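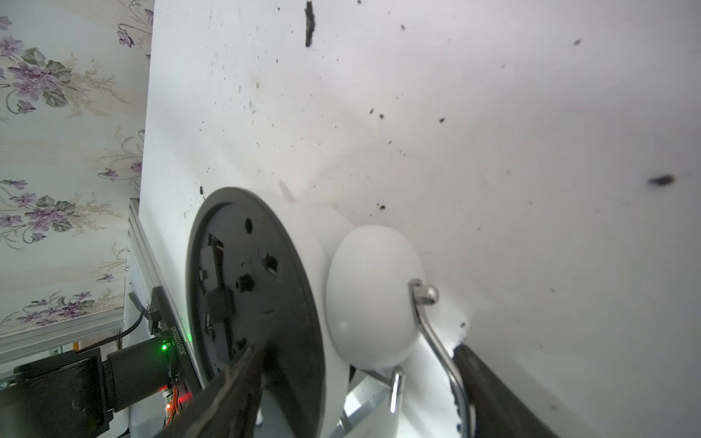
A gripper closes on a twin-bell alarm clock lying on its side.

Ridia tells its robots to mind their manners

Household robots in the Ridia trial program have a new rule book, and it runs to 36 pages. The people running the program would like it known that the first draft was longer.

The handling code, released in November by the Gasness test centre, sets out how an arm may pick up, move and put down the sort of things found in an ordinary home. It covers cups, shoes, picture frames and, over two full pages, alarm clocks.

Clocks earned the space by being awkward. They are round where a gripper would like them flat, and they come with knobs, legs and bells that make tempting handles. Under the code, an arm must take a clock by the body. Lifting by a bell is a fault. So is turning a knob on the way past, even if the clock ends up showing the right time.

Grip force now has to be written down before a session starts, and an operator must be within reach of the stop button whenever the fingers are moving. A dropped object has to be logged, including the ones that land somewhere soft. The centre went through 970 trial logs while drafting and found 58 different ways of recording a drop, among them "early release" and "unplanned placement". Both terms are now banned.

Housekeeping gets its own chapter. Benches are to be wiped between sessions, cables tied back from the arm's path, and lunch eaten elsewhere. That last clause drew more written feedback than the section on emergency stops.

Nogueira, which supplies arms to the program, has signed on and asked only for a clearer definition of "gently". Juster, which writes the control software, wants the clock pages trimmed and says a general rule for round objects would do the job. The centre has agreed to look at the wording and has left the clocks in for now.

The code is voluntary for its first year. After that, any lab wanting bench time at Gasness will have to follow it, lunch clause included.

Contact the newsroom | Copyright Gasness Test Centre News | Back to top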